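Bench notebook, watch room
Tuesday, September 3, 2024

Sondden field watch, second day. Owner says it loses time when worn and is fine on the table overnight. 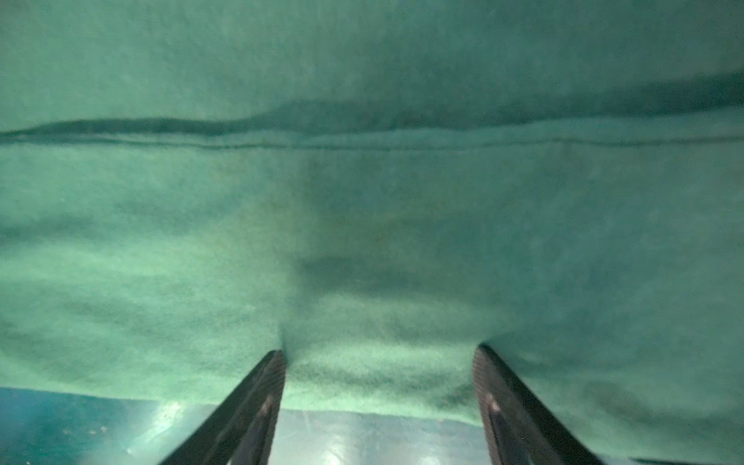 Continued from yesterday's page. I opened the case back again and put the movement on the timing machine in all positions. Dial up and dial down are good, the difference between them is small. With the crown down it drops badly, and the amplitude drops with it. So the owner is right, and my first idea (magnetism) was wrong. I did demagnetise it yesterday and it changed nothing.

Octavian looked at the balance with the loupe and thinks the lower pivot has a flat on it. I could not see it at first. With the stronger loupe and the light from the side, yes, there is something. We do not have a balance staff for this calibre in the drawer. Tudor will ask Ferraro if they sell the complete balance, I think for an old movement like this it is cheaper than my hours.

Gasket: the old one is hard and has a mark where the case back pressed it. New one fitted dry for the moment, I will grease it only when the movement goes back for good. Pressure test is for 5 bar, do not forget that the dial side of this case has also a small gasket under the crystal.

Bracelet. The owner wants the steel bracelet in place of the Clavwood strap. The end links are a little too wide for the lugs, they go in but only with force, and I don't like to force. Took a very small amount from the inner edge with the fine file, left side only. Right side is still to do. Please, nobody polish the end links before I finish, the brushed line must stay straight.

Spring bars: the ones in the Zutum packet are too thick for these holes. Use the older ones, drawer 41.

Price given to the owner in March was 200 for service and bracelet together. This does not include a balance. Tudor, please write to him before we order, he was very exact about the money last time.

To do:
right end link
answer from Ferraro about the balance
clean the train again after the balance is out, there was old oil at the third wheel
crown feels loose on the stem, check the thread

Octavian has the key of the parts cabinet until Thursday.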